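Volville House, guest room, November walk-through
Checked by: Valentin Nedelcu

Smoke alarm: OK. Objected loudly to being tested.
Window latch: OK, second try.
Space heater: 30 inches from the bedding. Rule is 36. Moved it, got sighed at.
Outlets: OK. Keep the wall clear.
Walkway: 16 inches at the narrow end. Fine for cats.
Bed: in use as a shelf. Folded bedding and clothes go in the wardrobe, heavy items low.
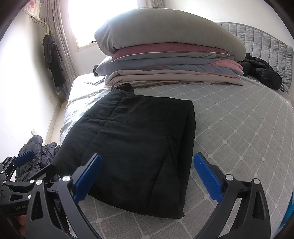
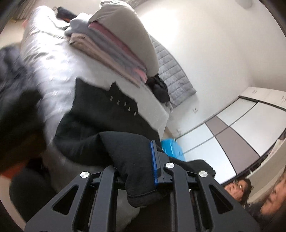
Wardrobe doors: slide freely, so there is no excuse.
Hall light: bulb out. Yoon has the ladder and has had it since summer.

Recheck at 4 p.m.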